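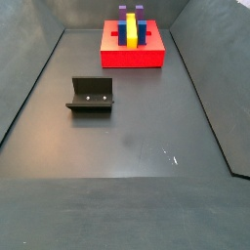 Week 3: How Small Groups Beat Large Majorities

Interest Groups and Public Policy
Notes by Ravinder Nguyen, revised January 19, 2019

Reading for this week: the course packet chapter on collective action, and the Lisis ferry case at the back. The ferry case is duller than it sounds, and it will be on your minds for the paper, so read it twice.

1. The puzzle

Last week we left off with the claim that in a democracy the side with more people should win. Most of you nodded. This week we take it back.

Consider the town of Cisneros, our made-to-order teaching town, population 2501. The town council is deciding whether to keep a rule that only licensed haulers may carry away yard waste. The rule costs each household 20 dollars a year. There are 32 licensed haulers, and every one of them would lose real money if the rule went away.

Who comes to the hearing? The haulers come. They bring their spouses, a lawyer and a folder. The households stay home and watch television, as you would over 20 dollars.

2. Concentrated benefits, diffuse costs

The pattern above has a name, and you should be able to define it without looking: concentrated benefits and diffuse costs. A policy that gives a lot to a few and takes a little from many tends to survive, even when the many would vote against it if anyone asked them.

Note the "tends to." Every year someone writes in an exam book that small groups always win. They don't. They lose when

- the issue gets loud enough that ordinary voters start paying attention;
- a rival group, just as well organized, has the opposite interest;
- the officials involved are leaving office and have stopped returning calls.

3. The free rider

Suppose a household in Cisneros decides to fight. It prints flyers, sits through the hearings and wins. Its neighbors get exactly the same 20 dollars back, having done nothing. Each of them could see this coming, so each waits for somebody else to print the flyers.

Groups have ways around this. Some offer members things outsiders can't have: a magazine, a discount on insurance, a tote bag. (Do not underrate the tote bag.) Others rely on a large donor who cares enough to pay for everyone. Still others work on pride and guilt, best done in small groups where people know each other's names.

4. Inside lobbying and outside lobbying

Inside lobbying is talking to officials directly: meetings, draft language, testimony. Outside lobbying is getting the public to do the talking: phone drives, rallies, ads.

The Lisis case shows both. The Amska Landing Association had some 500 members and spent its first year on letters, every one of them politely answered. In August it hired Orketti, a two-person consulting shop, which dropped the letters and asked for a seat on the scheduling panel. The ferry kept its morning run. Whether the seat did it, or the election that fall, is the question for your paper - and "both" is an acceptable answer only if you say how much of each.

5. For discussion section

Bring one local rule you suspect survives for the reasons in part 2. Parking rules are allowed, but I have heard all the parking rules. Be ready to say who gains, who pays, and who showed up.

Papers are four pages, double spaced. I can tell when the margins have been helped.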